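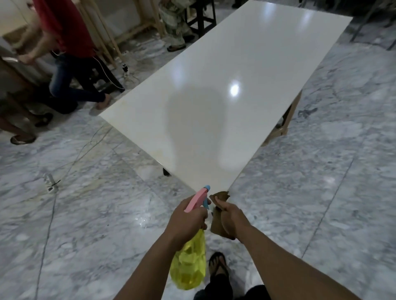
I have had the same two seats for Plovel games for nine seasons now, section 30, far enough up that you see the plays develop and far enough over that you lose the near corner. The arena holds 3106 when the upper bleachers are open, and this spring they were open for every home game. I can remember when they kept them folded against the wall until the playoffs.

The final against Stadau went the way most of our games against Stadau go. They were bigger inside and they never seemed to be in a hurry. We were ahead at the half on the strength of our outside shooting, and then the shots stopped falling and there wasn't a second plan. I don't blame the players for that. When you shoot that well for two quarters you are going to keep shooting.

What I would question is the substitution pattern in the third. Lucero Sotelo picked up her fourth foul early and went to the bench, which I understand. She then stayed there well into the fourth, which I don't. She was the only guard we had who could get past their first defender, and by the time she came back in we needed threes and she doesn't take many. If she fouls out, she fouls out. You can't save a player for the end of a game you are losing in the middle.

The talk now is whether she comes back. Divirska needs a point guard and has more money than we do, and I've heard she has looked at apartments there. I've also heard she hasn't. Her contract runs out in August, so we will know before the preseason schedule is posted.

If she goes, I would give the job to Mamani. She played short minutes all year and turned the ball over too much in November, but by the spring she had settled down. Her free throws are good and she talks on defense — you can hear her from where I sit. She'd lose us a few games early. I could live with that more easily than another veteran on a one-year deal who is learning our sets in January.

I renewed the seats already. The price went up again and the parking did not get any better. They are also moving tipoff half an hour earlier next season, so I'll have to leave work by five and eat at the arena, and the only decent thing they sell there is the soup.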